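3.2 Table layouts and the scoop

Layouts were kept simple. One tabletop, matte, grayish mauve, and a handful of kitchen items from the Skirnach set. Every item had to be a thing people reach for when portioning dry food – scoop, board, round wood piece, a few flat extras. We logged 2510 layouts between November and 27th April, when the Drellesport kitchen closed for repainting. Each layout was checked once by hand before it was saved, and 70 were dropped for missing labels.

Items went toward the edges on purpose. Earlier work at Gilitz packed everything in the center and their raters then had trouble saying where one item stopped and the next began, specially with metal on metal. We wanted open surface between things. Figure 4 is typical of the sparse group: steel scoop at the right, wooden cutting board in the lower left corner, and a wide stretch of bare tabletop in the middle. 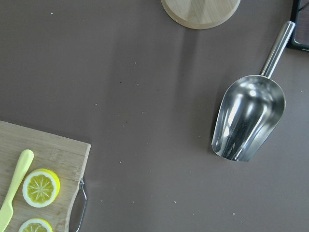

Figure 4. Sparse layout. Stainless steel scoop lying diagonally, bowl toward the center; light wood pieces at the top and lower left.

The scoop gave the most disagreement. Raters marked the handle fine (slim straight tube, easy) but the bowl less so. Its inside is highly reflective and the bright and dark streaks follow the curve of the metal, so the flat mouth edge was sometimes traced too far in. We told raters to follow the rim and ignore the streaks. Agreement went up after that, see Table 6.

Wood was the opposite. Pale, low shine, clean borders. Only trouble was naming – the round piece in Figure 4 got both "lid" and "small board", and we merged the two into a single label, round wood. Same for dark bordered flat items, where raters wrote "tray" or "frame" when only a corner was showing. Merged as well. Shadows were not labeled at all, though the broad soft ones on the tabletop did get outlined by mistake in teh first batch. Those outlines were removed using the Shibata cleanup rules and the layouts kept.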